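Vusow String Line Winder, long-term review

Our club has marked its pitches with the same ball of orange twine since before I joined, and every April somebody spends a morning untangling it in the center circle. This year I bought the Vusow winder with my own money, mostly to have my Saturdays back.

You get 217 feet of braided line on a steel reel, two ground spikes and a crank handle that folds flat. The spikes are excellent. I drove them into the goalmouth at Hedthorpe, where the soil has the character of a parking lot, and they went in straight and stayed there. The line itself barely stretches, so the touchline now runs to the corner flag it was always supposed to meet.
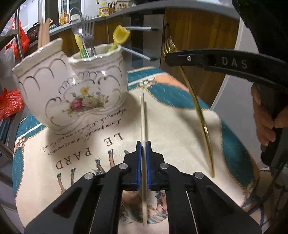
Groundskeeping > Line Marking

The crank is where the money ran out. It unfolds itself in the bag, and wind too fast and it will rap your knuckles to let you know. The reel also has no brake. Walk off briskly with the loose end and it keeps spinning after you stop, which gives you a fair imitation of our old ball of twine.

Jolanta Pawłowska, who looks after the fields at Palacios, swears by the Idell model. It has a brake and costs over 4 times as much. I borrowed hers for an afternoon and gave it back with some reluctance.

For a club with one or two pitches, the Vusow will do. Wear gloves. If you mark out for a whole league, save up.

Score: 7 out of 10

Reviewed 21/04/2020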